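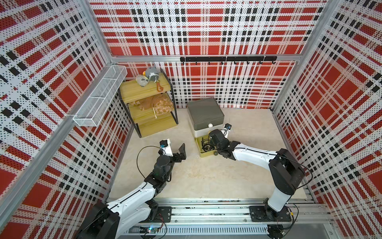

La caméra du poignet gauche décroche quand le bras se tend

Zohreh Ghasemi
11 janv. 2021 – 284 vues

Bonjour à tous ! Je m'occupe depuis décembre d'une cellule à deux bras Ternia montés sur le même rail alu, avec une caméra sur chaque poignet. On fait surtout du rangement de petites choses : ouvrir un tiroir, attraper des écouteurs, les mettre dedans, refermer. Tout marchait bien jusqu'à ce que je rapproche le meuble à tiroir du fond (mauvaise idée, peut-être).

Depuis, la caméra du bras gauche disparaît dès que le bras part loin vers l'avant. L'image se fige une seconde ou deux, puis le logiciel me dit que le périphérique est absent. Si je ramène le bras en position de repos, elle revient toute seule, comme si de rien n'était. Le bras droit, lui, n'a jamais rien eu. J'ai sorti le journal : 1 823 cycles sans une seule coupure avant le déplacement du meuble, et maintenant j'en ai une presque à chaque série.

Ce que j'ai déjà essayé : redémarrer (évidemment), changer de port USB sur le PC, réinstaller le pilote Starine. Rien. Le câble fait une grande boucle à l'extérieur du poignet, je l'avais laissée large exprès pour ne pas gêner la rotation. Est-ce que c'est trop ? Pas assez ? Et est-ce que je dois le fixer au coude, ou le laisser filer jusqu'à l'épaule ? Je précise que je ne suis pas électricienne, allez-y doucement avec moi :)

Mazandarani

Moi j'ai changé la caméra et ça a réglé le truc. Bon courage

Reginald Zamora

Salut Zohreh, avant de racheter quoi que ce soit, fais un test tout bête. Bras au repos, moteurs coupés, caméra allumée, et tu bouges le câble à la main, doucement, en partant du connecteur et en descendant vers la base. Si l'image saute quand tu es à deux doigts de la prise, c'est la prise. Si elle saute plus bas, tu as un brin abîmé et le câble est bon pour la poubelle.

J'ai eu exactement ce symptôme sur la nôtre et c'était le connecteur qui prenait tout l'effort. La boucle large, c'est très bien pour la rotation du poignet, mais elle n'aide pas si le câble est bloqué plus bas : quand le bras s'allonge, le mou ne remonte pas et ça tire sur la caméra. Du coup je te conseille ceci, dans l'ordre.

Tu commences par mettre le bras à la main dans sa position la plus loin, pince ouverte au-dessus du tiroir. Tu regardes où le câble se tend. Ensuite tu poses une attache sur le boîtier du poignet, à quelques centimètres de la prise, serrée juste ce qu'il faut pour que le câble ne glisse plus. Une deuxième avant le coude, une troisième après, et entre ces deux-là tu laisses assez de mou pour plier le coude à fond. Je prends du velcro, les colliers en plastique finissent toujours par marquer la gaine (et puis il faut les couper à chaque réglage, pénible).

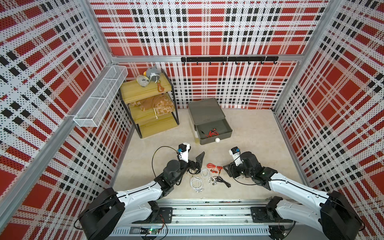 Les deux bras tendus vers les écouteurs, tiroir ouvert au fond. À gauche, la boucle du câble passe à l'extérieur du poignet.

Fais aussi tourner le poignet dans les deux sens avant de relancer, à vitesse réduite, et surveille que la boucle n'aille pas s'accrocher dans les doigts de la pince. Chez nous elle s'est prise une fois, la caméra a fini de travers et j'ai dû refaire tout l'étalonnage. D'ailleurs si tu démontes la tienne, même cinq minutes, refais-le !

Dernière chose, jette un œil aux fils qui traînent à la base du rail, côté carte. La LED verte ne te dira rien sur l'état du câble de la caméra.

Zohreh Ghasemi

Merci Reginald !! C'était bien près de la prise, l'image saute dès que je touche le câble à cet endroit. J'ai mis 3 bandes de velcro comme tu dis et j'ai commandé un câble coudé chez Josterar. En attendant il tient, je viens de faire une série complète sans coupure. Je remettrai un mot ici quand le nouveau sera monté.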